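Handout 6: Notes on the July visit to the Vevorley suturing demonstration
Module: Robotics in Practice, Munden

These notes cover the open day at Vevorley and should be read before the lab session on instrument wrists. The morning part dealt with teleoperation in general and is covered in Handout 5. Only the bench demonstration is dealt with below.

1. Set-up

The demonstration used two robotic instruments working on a sheet of practice tissue with several short incisions. The operator sat at a console and moved both instruments. The control software, Plokby, records every commanded and measured joint position at 100 samples a second. The session log handed out to the group contains 2,756 rows for one stitch, so the stitch took a little under 28 seconds from first to last sample. Check this figure yourself before using the log in coursework.

Visitors followed the work on two monitors, one showing the whole workspace and the other a close view from near the instrument.

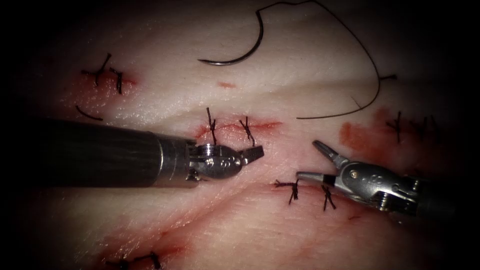 2. Degrees of freedom

Each instrument has 6 degrees of freedom, with the opening of the jaws counted separately. Three are used to place the wrist and three to turn the jaws. In ordinary keyhole surgery with straight hand tools, the entry point removes two directions of sideways movement and the tool has no wrist to make up for the loss. A wristed instrument gives back the missing rotations close to the tip.

For a curved needle this matters a good deal. The needle should be driven along its own arc, and the centre of that arc lies off the shaft axis. If the wrist cannot turn about that centre, the needle is dragged sideways and widens the hole. Dobson's diagram of the needle path (see the reading list) shows the geometry.

3. Force and vision

The Vevorley system does not return force to the operator's hands. Tension in the thread has to be judged by eye, from the way the tissue moves and the shape of the loop.

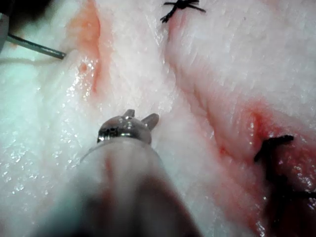

Camera position was the main topic of the discussion afterwards. A close view makes small features easy to find but gives little idea of where the second instrument is. Lighting is a further difficulty. On moist tissue the surface breaks up into scattered bright points, and the steel head of the gripper carries a blurred reflection of the tissue around it. A simple threshold on brightness will mark both as the same thing. Black thread against pale tissue is a much easier target, except in the red, shadowed part of a wound, where contrast drops.

4. Work for the lab session

Plot jaw angle against time for the full log. Mark the intervals in which the jaws are closed.

Find the largest difference between commanded and measured position for each joint, in degrees. The wrist joints are driven by cable, so expect some lag on reversal.

Write one paragraph on which of the two views you would use to track the thread, and what you would do about glare. Marks are out of 100, with the plots worth half.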